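Metallkiste innen rostig, ausschleifen oder gleich streichen?

Thepsuriya
Mitglied, 2.114 Beiträge
geschrieben am 23. Dezember

Hallo zusammen,

hab aus einer Betriebsauflösung zwei graue Metallbehälter geholt, oben offen, nach unten schmaler. Sollen ab März auf den Balkon als Pflanzkübel, einer für Salat und Kräuter, der andere vielleicht Tomaten. Außen ist der Lack noch ok. Innen am Boden ist er stellenweise runter und in den Ecken sitzt Flugrost. Durchgerostet ist nix, hab mit dem Schraubenzieher dran rumgestochert.

Jetzt lese ich überall was anderes. Der eine sagt komplett blank schleifen, der nächste Rostumwandler drauf und fertig, der dritte nur Teichfolie rein. Was davon taugt was? Und brauch ich Löcher im Boden oder reicht eine Schicht Blähton? Bin Mieterin, drunter wohnt jemand, Wasser darf also nicht einfach runterlaufen. Im Keller steht noch eine halbe Dose Urnent Metallgrund, kann man den für innen nehmen oder geht das dann ins Gemüse?

Danke schon mal, bin über die Feiertage nur ab und zu online.

Dastbridge
Mitglied seit 4 Jahren

Blähton rein, Erde drauf, fertig. Meine stehen seit Jahren so. Löcher hab ich keine.

Unari
Moderation Balkon und Garten

Das ohne Löcher würd ich nicht machen. Geht gut, solange der Kübel überdacht steht und man sehr sparsam gießt. Ein verregneter Sommer und du hast unten Sumpf, dann faulen die Wurzeln. Bei Tomaten sowieso.

Zum Rost. Ganz blank schleifen brauchst du nicht, ist bei Flugrost verschwendete Zeit. Losen Rost mit der Drahtbürste runter, Ränder vom alten Lack mit grobem Papier anschleifen, damit die neue Farbe hält. Staub gründlich rauswischen, entfetten, trocknen lassen. Bei Teilen aus dem Betrieb lieber zweimal entfetten, da klebt oft Öl drin, das man nicht sieht. Wenn du gar nicht weißt, was da vorher drin gelagert war, würd ich auf Gemüse verzichten und Blumen nehmen.

Staubmaske beim Schleifen, und bei altem Lack vorher abklären ob Blei drin sein kann. Gibt Testsets im Baumarkt. Nicht in der Wohnung schleifen!

Grundierung: den Urnent kenn ich nicht, schau aufs Etikett. Wenn da nichts von Lebensmittel oder Pflanzen steht, dann nur außen und untenrum. Innen würd ich eh auskleiden. Entweder Folie, die für Pflanzen geeignet ist, oder gleich ein Kunststoffeinsatz. Mit Einsatz hat die Erde gar keinen Kontakt zum Metall und du kannst das Ding im Herbst rausheben, Gold wert.
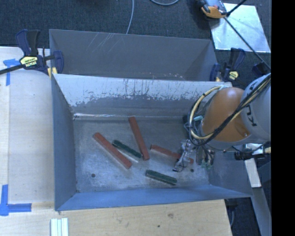

Löcher: 4 Stück mit 10er Bohrer reichen, vor dem Streichen bohren und die Bohrränder gleich mitgrundieren, sonst rostet es genau da als erstes. Folie an denselben Stellen einschneiden, bisschen Vlies drüber damit die Erde drinbleibt. Darunter eine Wanne mit hohem Rand, dann bleibt es beim Nachbarn trocken. Kübel auf Füße stellen, 2 cm Luft langen.

Wegen Gewicht noch: nasse Erde ist richtig schwer, wird gern unterschätzt. 35 Liter pro Kübel find ich für Kräuter und Salat völlig ausreichend, den Rest unten mit Blähton auffüllen. Für Tomaten darfs mehr sein, aber dann bitte vorher beim Vermieter nachfragen was der Balkon aushält. Und in praller Südsonne wird Metall heiß, also innen an die Seiten was Dämmendes, Noppenfolie zb.

Thepsuriya

Super, danke! Dann Kunststoffeinsatz und Löcher. Was vorher drin war kann ich leider nicht mehr rauskriegen, also wirds wohl eher was mit Blumen, die Kräuter kommen in normale Töpfe. Vermieter schreib ich nach Neujahr an. Bleitest hab ich auf die Liste gesetzt, da wär ich nie draufgekomen.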